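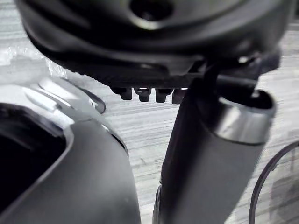
Natidar reissue: which pressing are people keeping?

cellarsteps
Aug 11, 2020
I've had the Rieger reissue of Gollavitz's second album, Natidar, for nine days now and I'm in two minds. The packaging is good. Heavy sleeve, lyrics in German and English, and a long essay by Ottmar Kohlhase, who produced it. The sound is what bothers me. The drums on side one are much further forward than on my old copy, and Anneliese Engelhardt's voice has lost some of the room around it. Has anyone else compared them?

mono_pete
I have both. The reissue is louder, no question, but I wouldn't say her voice has suffered. On the old one you can hardly make out the second verse of "Lower Field". Now you can hear every word.
What did you play it on? Mine sounded harsh until I put the tracking weight right.

cellarsteps
Same deck for both, same cartridge, and I matched the volume by ear as well as I could. I agree about "Lower Field". It's the slower songs that bother me.

hallgarten
The old pressing was cut quietly because they squeezed 52 minutes on to one record. The reissue spreads it over two. You are going to get a louder cut whatever else they did to it, so I'd be careful about blaming the remaster.

Tamsin W
I don't like getting up after three songs to turn it over. The album was put together as two long sides, and "Chalk Line" running into "The Ferry Office" was the best part of it. Now there's a side break between them.

mono_pete
There was always going to be a break somewhere. You can buy the CD if you want it in one go.

Tamsin W
I did buy the CD. It has the same remaster and the gap between those two songs is still longer than it was. Somebody has added a fade.

hallgarten
There is no fade on my CD. Is yours the one with the bonus tracks?

Tamsin W
Yes, the Jistgate edition with the 3 live tracks at the end. Is there another?

hallgarten
There's a plain one on Rieger, which came out in March. No bonus tracks, and the two songs run together as they should. I don't know why they differ.

cellarsteps
That's useful, I didn't know there were two. Are the live tracks worth having?

Tamsin W
One of them is. It's Engelhardt on her own at the piano doing "Winter Coat", and I prefer it to the studio version. The other two sound like they were recorded from the back of the hall.

mono_pete
Disagree there as well, sorry. The live "Chalk Line" is rough but the guitar playing is miles better than on the album. Kohlhase says in the essay that the band had only just learned the song when they recorded it.

oldbrownshoe
My first pressing is numbered 261 on the back in pencil. Does that mean anything or is it a shop's stock number?

hallgarten
Stock number, I'd think. I've never heard of a numbered run. Mine has nothing on it.

oldbrownshoe
Thanks. I'll be keeping it either way. I tried the reissue at my brother's and thought the bass was too heavy.

cellarsteps
I've played side three again with the bass turned down a touch and it is better. Still keeping the old copy for the slow songs. I'll order the plain CD and post again when I've heard it.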